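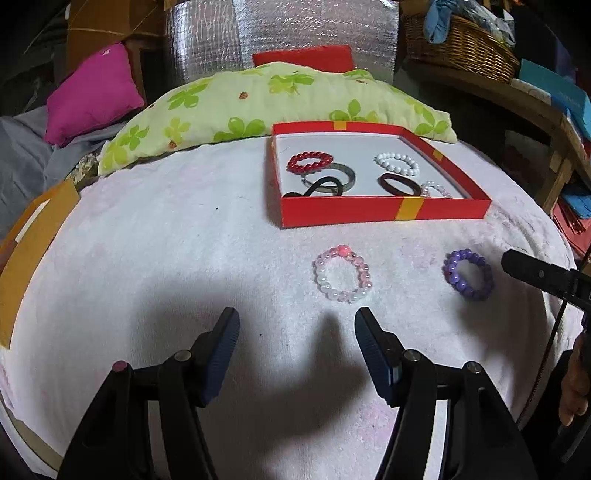
Fuentealba House, Jewelry and Small Accessories Check
Checked by: Pilar Espinoza
Date: 2025-02-18
Area: dress-up corner, blanket and red box

1. Beaded bracelets, elastic sound when stretched
OK. The purple one is a little tight now but holds. Restring the white one before April.

2. Beads free of cracks and chips
OK. Went over the red and the clear pink ones by hand.

3. Metal bangle, no sharp edge or burr
OK. Finish is dull, edge is smooth.

4. Hair tie and dark brown elastic band, no fraying
Needs action. Hair tie has a worn spot near the join. Replace with one from the Mamen pack.

5. Box rim and tape
Needs action. Yellow tape on the front wall is lifting at one corner. Press down or redo. Check that no piece can be pulled off and swallowed.

6. Blanket clean, no loose beads in the pile
Shaken out once. A few dark specks, look like lint. Wash this week and run a hand over it again before it goes back down.

Children under 3 stay out of this corner unless an adult is sitting with them. Bracelets go back in the box at cleanup, including the 2 left out on the blanket.

Next check: April, same list.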